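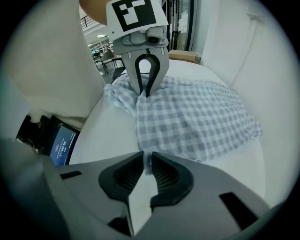 ## Skondley gingham cloth, blue-gray and white: my review

I bought this cloth in July, used it pretty much every day since, and I have opinions! The short version is that I like it a lot, I'd buy it again, and I'd skip the matching napkins.

The pattern is what got me. It's a small check, and the blue is a muted, grayish one, so it doesn't shout picnic at you the way the red ones do. On anything white it looks lovely. I'll admit I mostly leave it in a heap and it still looks nice (my Olero one just looks like I forgot to clean up).

### In the kitchen

Mine covers rising dough, lines the bread basket, and gets grabbed for dishes when everything else is in the hamper. It dries glasses fine. The first couple of times it pushed the water around more than it soaked it up, and then after a few washes it settled down and started doing its job. If you try it once on a wine glass and hate it, run it through the laundry and try again.

It's not great with a big roasting pan. You'll want something thicker for that, and for that I still reach for my old Mac Carthaigh towel, stains and all.

### Washing and folding

I wash it warm with the regular towels and hang it over the oven door. The color has held up so far. It did shrink a little the first time, more in one direction than the other, so the checks don't quite line up when I fold it in half. That bugs me more than it should. My neighbor Ekkachai Thepsuriya has the same one and irons his, and his folds come out perfect, but I'm not ironing a dish towel.

One hem started to come loose in the fall. I fixed it with a few stitches while watching TV and it hasn't budged.

### Would I get it again?

Yep. I'd go for the cloth by itself, though. The napkins are thinner and felt kind of scratchy to me, and the Puvora ones I already had are softer.

**My rating: 4 out of 5.** I took a point off for the shrinking and that hem. If they ever make it in green I'm getting two.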